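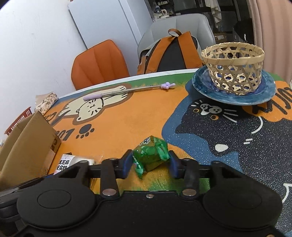 The Wellberg folding workbench, after a spring of using it for everything
By Sneha Pal
June

We use cookies to remember your preferences and keep this site running. Accept / Manage settings

I've been putting off replacing my old bench for years (it was a door on two trestles, and the door was winning), so when I finally gave in and bought the Wellberg I was ready to be annoyed by it. Folding things usually annoy me. They pinch your fingers, they wobble, and they never fold back up the way they did in the shop.

So, the good news first: it doesn't wobble! I've had a vise clamped to one end since the week it arrived and I've leaned on it hard enough to shift the whole bench across the floor, but the legs stay square. They lock with a sort of sliding collar that you push down with your thumb. It felt cheap to me at first and now I don't think about it at all.

Putting it together took me most of an evening. The instructions claim 51 minutes, which is such a weirdly exact number that I took it as a dare, and I lost. Step 4 is the trouble. It shows the cross brace going in from the left, and if you do it that way the bolt holes are on the wrong side and you have to back everything out again. Put it in from the right and it drops into place. I wrote to Wellberg about it and got a nice reply saying they'd pass it on, so maybe the newer leaflets are fixed.

The top is where I have mixed feelings. It's a decent size, big enough for a chair on its side with room left for the glue and the coffee, but the surface marks if you so much as look at it. I dragged a drill case over it on day two and there's a long gray scratch to prove it. I ended up cutting a piece of hardboard to sit on top and I'd suggest you do the same before you start, and save yourself the sulking. The dog holes are a bit tight too. My old Ferkov pegs won't go in without a mallet, though the ones that come in the box are fine.

Folding it away is easier than I expected. You kick the lower bar, lift, and the legs swing in under the top. It's heavy, mind you. I can carry it from the garage to the yard by myself but I have to stop halfway and pretend I'm admiring the roses. My sister tried it and told me to buy a cart.

Before this I'd borrowed an Awan bench from a neighbor for a couple of weekends. That one is lighter and the top is tougher, but it rocks when you saw, and there's no lower shelf. I use the Wellberg's shelf constantly, mostly for clamps and the box of screws I keep meaning to sort. If you only do painting and small repairs, the Awan would probably suit you better and you'd save your back.

Price: I paid around $200 on sale, and I'd have grumbled at much more than that. The rubber feet are sold separately if you lose one, in a bag of 10, and yes, I've lost one already (it came off in the mud by the gate).

Four stars from me. I'm knocking one off for the top and for that brace. Next up is a Vurkska shop stool, which has been sitting in its box in the hall for two weeks and will get its own review once I find my hex keys.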